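Home Reports Materials Visits Archive Contact

Visit report: Görtz panel works, Davville, February

The Görtz works in Davville makes faced particleboard and interior door leaves for the furniture trade. The visit began at the reception building at 8:30 and covered the board line, the conditioning hall and the test room. Reinhold Hollmann, who runs process control, led the tour.
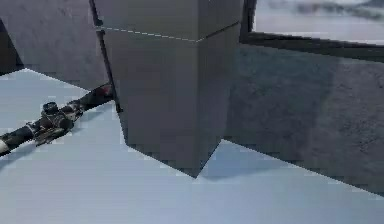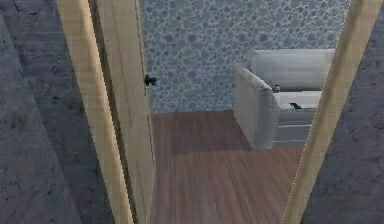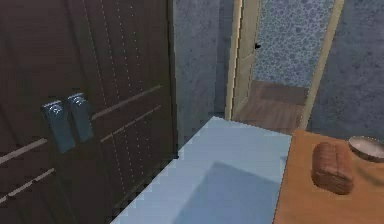 Interior renderings: gray block with dashed line (first), doorway and sofa (second), dark brown wardrobe (third).

Board line. Chips are dried, screened and blended with resin before forming. The mat passes a prepress and then a continuous press. Board density is held at 643 kg per cubic meter for the standard grade. Hollmann showed the trend charts for the previous shift. Density was steady, but the moisture signal drifted after each change of chip supplier, and the operators correct for it by hand. A second sensor is on order.

Conditioning. Boards are cooled in a star cooler and then stacked for 30 hours before sanding. The hall has space for 361 stacks. Aisles are narrow and the floor markings are worn near the north door.

Facing. Two short-cycle presses apply the decor paper. The pattern sold as Windoria runs on the older press, which needs a longer plate change. Edge chipping after trimming was the main reject cause on the sheet we were shown.

Test room. Door leaves go through a swing test and a climate test with different air on each face. Bow is measured with a straightedge and dial gauge. The log listed 102 leaves since the start of the quarter. Results go into the Bremideo database, which several of us found slow to search.

Questions on resin content were not answered in detail. Safety shoes are required past reception and the loaner sizes are limited. Parking is behind the log yard, entrance from the rail side.

Contact the reports desk | All rights reserved | Back to top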